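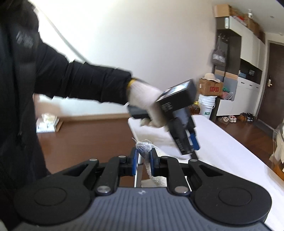 ハンディインクジェットプリンターで印字しよう!はじめての人のための手順とコツ

箱に日付を入れる、袋にロット番号を入れる、棚板に管理番号を入れる。スタンプとラベルでずっとやってきた作業を、ハンディプリンターに替えてから毎日がほんとうに楽しくなりました。ピストル型のグリップを握って、対象の上をすーっと滑らせるだけ。手元に文字が現れるあの瞬間は、何回やっても「おおっ」となります!

うちは焼き菓子と小さな雑貨を出荷している作業場で、屋号はソトゥルベリといいます。出荷の多い10月にはスタンプ台が乾くわ、ラベルは曲がるわで大変だったのですが、今はプリンターを2台、交代で使っています。新しく入った人に毎回同じ説明をしているので、ページにまとめることにしました。機種によってボタンの名前やメニューの並びは違いますから、細かいところはお手元の説明書と見比べながら読んでくださいね。

用意するもの

・ハンディインクジェットプリンター本体(充電済みのもの)
・インクカートリッジ
・毛羽の出ない布または不織布
・試し刷り用の紙や空き箱
・定規かまっすぐな板
・薄手の作業手袋
・マスキングテープ

インクは大きく分けて水性と速乾の溶剤系があります。段ボールや紙袋のようにインクを吸うものなら水性で大丈夫。ポリ袋、金属、つるつるした樹脂には速乾タイプを選びます。うちは最初、ポリ袋に水性で刷って、指でなでたら全部きれいに消えました……。溶剤系を使うときは窓を開けて換気をし、火の気のない場所で作業してください。

手順1 カートリッジを入れる

電源を切った状態でカートリッジのキャップを外し、保護テープをゆっくりはがします。ノズル面と金色の接点には触らないこと。奥まで差し込んで、カチッと手応えがあればOKです。外したキャップは必ず取っておいてください。あとで絶対に要ります!

はじめて使うカートリッジは、ノズル面を布にそっと数秒当ててから離します。布に細い線がくっきり出れば準備完了。線が途切れていたら、もう一度当ててみましょう。こするのは厳禁です。

手順2 印字する内容を作る

画面で文字、日付、連番、バーコードなどを選んで並べます。最初は1行だけがおすすめです。欲張って4行も5行も入れると、ちょっとしたブレで全部読みにくくなります。

連番を使うときは開始番号を忘れずに。一度、前の作業の続きのまま刷り始めてしまい、1番のはずの箱に1606と入っていたことがありました。イリヤ・クズメンコさんがすぐに気づいてくれたので、刷り直しは最初の数箱ですみました。それ以来、刷る前に画面の番号を声に出して読むのがうちの決まりです。

手順3 印字面を整える

ほこり、油、粉を拭き取ります。お菓子の作業場だと、目に見えない砂糖や小麦粉がけっこう付いているんですよね。柔らかい袋に刷る場合は、中身を入れる前に平らな板の上に広げ、端をマスキングテープで留めます。箱なら、ふたの継ぎ目や段差を避けて場所を決めてください。

手順4 構えて、滑らせる

いちばん楽しいところです!

グリップはぎゅっと握りしめず、包むくらいの力で持ちます。手だけで動かそうとすると弧を描いて文字が斜めに上がっていくので、ひじごと横に引く気持ちで。ノズル側を印字面にまっすぐ向け、ガイドローラーのある機種なら、ローラーが浮かないように軽く当てます。トリガーを押したら、最初から最後まで同じ速さで動かします。刷り終わるまで持ち上げないこと。

まっすぐ引くのが苦手な人は、定規を手前に置いて本体の側面を沿わせてみてください。ラワン・ムッサさんはこの方法で、初日から私よりずっときれいに刷っていました。くやしい!

必ず試し刷りをしてから本番に入ります。うちでは同じ材質の端切れで続けて3回刷り、3回とも読めたら本番、としています。

手順5 乾かす

紙や段ボールはすぐ乾きますが、つるつるした面は少し待ってから重ねます。我慢できずに積むと、上の箱の底に文字が鏡写しで付きます。急ぐときほど、広い場所に並べてしまうのが早いです。

手袋のこと

冬の作業場は冷えるので、手袋をしたまま使う人が多いです。手袋はトリガーの感触がわかる厚さで、指先が余らないサイズを。白い軍手はインクの汚れがすぐ目に入るので、汚れた手で次の商品に触ってしまう前に気づけます。ただし軍手は溶剤を通すので、カートリッジ交換のときは耐溶剤の手袋に替えてください。上着の袖口も要注意。ふくらんだ袖だと、刷ったばかりの文字の上を見事になでていきます。袖は手袋の中に入れるか、ゴムで留めておきましょう。

うまくいかないとき

文字がかすれる
ノズル面が乾いていることが多いです。布に数秒当てて、線が全部出るか見てください。それでもだめなら、インクの残量を確認します。

文字が縦長、横長になる
ローラーで速さを読み取る機種なら、ローラーが滑っていないかを見ます。一定の速さで刷る設定なら、設定と手の速さが合っていません。

白い横線が入る
ノズルの一部が詰まっています。拭くときは一方向に、軽く一回。

文字が逆さまになる
引く方向と設定が逆です。左から右、右から左を画面で切り替えられる機種が多いので、利き手に合わせておくと楽ですよ。

にじむ
インクと素材の相性か、印字濃度の上げすぎです。まず濃度を一段下げてみてください。

片づけ

その日の作業が終わったら、ノズル面を軽く拭き、カートリッジを外してキャップをはめます。「明日も使うから」と挿したまま帰ると、翌朝はたいていかすれから始まります。キャップをしたカートリッジは、日の当たらない涼しい場所へ。本体はローラーに付いたインクを拭いて、充電台に戻してください。

練習するなら、空き箱を50箱くらい、と言いたいところですが、不要になった段ボールを広げて20回も引けば感じがつかめてきます。自分の名前でも好きなお菓子の名前でも、なんでも刷ってみてください。うちの練習用段ボールには、誰が刷ったのか「おなかすいた」がびっしり並んでいます。

曲面への印字は、瓶を固定する台を試作しているところなので、できあがったらまた書きますね!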